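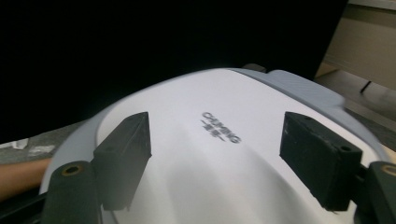 Dome wont come clean, smooth matte white

Posted by Kenus, 26th December

Domed white thing, CAMING printed on it with some Chinese under. Got greasy smears that just move around when I wipe. Dish soap did nothing. Don't want to lose the logo. Ideas?

Ulteck
Baking soda paste, leave 15 minutes, soft cloth, rinse. Keep off the lettering, go round it with a damp cotton swab. Dont forget under the rim band, mine was gross there. Might need 2 goes.

Bettencourt
magic eraser

Deltomside
Careful w/ the eraser, it left a shiny patch on my matte one back in May. Paste is fine. No bleach.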